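Harish Bajpai
PC drawer thread, July edition. Settle in, it's long and there are a lot of tiny screws.

So I've finally started on the old tower that's been under my desk since the Bramelside move. The plan is a full strip, a good clean, then decide what's worth keeping (my guess: more than you'd think!)

First thing I love about these old office cases – everything you're supposed to grab is blue. Release tab by the power supply, slot covers, the little tab at the hard drive. No manual, you just go looking for blue.

Lay it on its side before you do anything else. I spent years working on towers standing up, with my arm in there to the elbow and a flashlight in my teeth. Flat is so much kinder to your back.
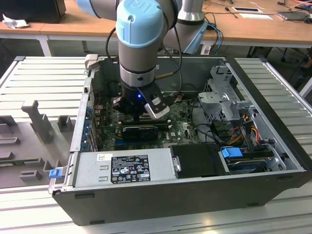
Order I go in: graphics card, memory, drive, and the power supply dead last. The card goes first because it's sitting across half the board and you'll scrape your knuckles on it until it's gone. Ask me how I know.

Someone's going to ask about the wires, so – red, yellow and orange all in one bundle, down by the drive cage. On a normal PC supply that's 5 volts, 12 volts and 3.3 volts. You don't need to memorize it. Unplug from the wall, hold the power button for 7 seconds, and leave the bundle alone until you need it out of the way.

SATA connectors: pull on the plug, never on the cable. I have snapped 2 of these in my life and I was in a hurry both times.

I price out spare parts at Skereck before I toss anything. Last tower, the memory and a drive got me $441 less than a new machine for my nephew, and he's still doing his homework on it.
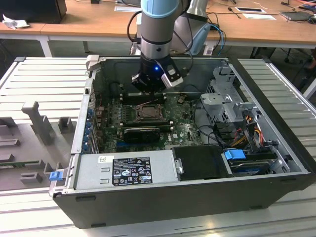
Memory slots deserve a mention. Open the clips at the ends, then lift straight up. If it's fighting you, a clip is still closed. Same going back in, firm push until it clicks, and yes it always feels like too much force.

I keep a foam tray next to whatever I'm working on now and it has changed my life. Boards go in the cut-outs and don't slide around. Before that I used a dinner plate, and my wife had opinions.

Dust tip from the guy at Kakari: soft paintbrush first, canned air second. If you start with the air you just move it all into the drive cage, and those rectangular holes hang on to it forever.

Still on my list: fresh thermal paste, a new coin battery, and 6 case screws from the jar that might even match. More when I get to the processor!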